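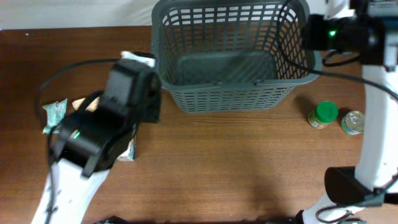 Gray basket, brown table.

My cousin Eleni Todorova called me in April, a little after ten at night, to tell me she was playing again. I was already in my pajamas and had the dishwasher half loaded, and I stood there with a fork in my hand and said "playing what?" which I am told was the wrong response.

Some background for those of you who haven't been reading long. Eleni was a goalkeeper with the Tillilska women's side for most of her adult life, and at the end of last season she quit. She did it properly, too. There was a dinner, there was a cake with gloves on it in green icing, and there was a speech from Diệp Vương, the captain, that made even the visiting aunts cry (and two of those aunts have never been able to follow an offside call). Eleni gave away her good boots. She told everybody she was going to learn to bake bread and see what a fall weekend looked like from indoors.

So I had gotten used to it, I suppose. I had gotten used to having her around! We went to the farm market at Sirnivia, we repainted my hallway, and we took a long drive up to Tirora to see the lake, where it rained the whole time and we ate sandwiches in the car with the heater going. It was a lovely winter. I don't think I had spent that much time with her since we were both in middle school.

Then Diệp's new keeper broke a finger in a practice match, and Diệp called Eleni, and Eleni said she would come and help out with training for a week or two. You can guess the rest of that story as well as I can tell it.

I want to be fair to her, and I did come around, but my first feeling was that I was cross. I had sat through that dinner! I had bought the card and gotten all the signatures! And her knees are bad -- I have seen her go down my porch steps sideways on a cold morning, holding the rail and pretending to look at the birds. When I brought up the knees she said the knees had been consulted, and then she asked if I would drive her to the first game, as her car was in the shop again with the same trouble as before.

Of course I drove her. It's 79 miles each way if you take the county road, and I always take the county road, even though Eleni says the highway is quicker. We stopped for gas and for those peanut butter crackers she likes, and she hardly said a word the last half hour. I thought she might be sick. She used to be like that before games when she was 25, with her forehead against the window, and I had forgotten all about it until I looked over and saw her doing the same thing.

The attendance was 867, according to the man with the microphone, who read it out twice and seemed very pleased. Most seasons they are happy to see 200. I had a seat near the halfway line next to a family who had brought an enormous thermos of soup, and they gave me a cup without my asking. It was leek, I think, with a good deal of pepper.

They lost, 2 to 1. I know some of you will want to hear about the goals. The first one went in off somebody's shin, and I don't see what any keeper could have done about it. The second was a penalty, and she went the right way and got her fingers to it and it still crept in by the post. Tillilska pulled one back late on from a corner, and after that there was a lot of shouting and not much soccer. But there was one save just before the half, low down to her left, where she got up with mud all along one side of her face and yelled at her defenders so loudly that the soup family's little boy sat straight up and dropped his spoon. I yelled too. I couldn't tell you what I yelled.

Afterward Diệp came over to thank me for the driving, and the three of us went to the Thái for noodles, and they argued about the second goal with the salt and pepper shakers until the waiter needed the table. Eleni fell asleep before we were out of the parking lot and slept nearly the whole way home.

She says it's only until the finger heals. I have put the rest of the fixtures up on my refrigerator anyhow, and the next one is a home game with an early kickoff, so I'll need to set out the thermos the night before. If anybody has a good recipe for leek soup, please leave it in the comments. I have an old one of my mother's, but it calls for a quart of cream and I don't believe I have the courage.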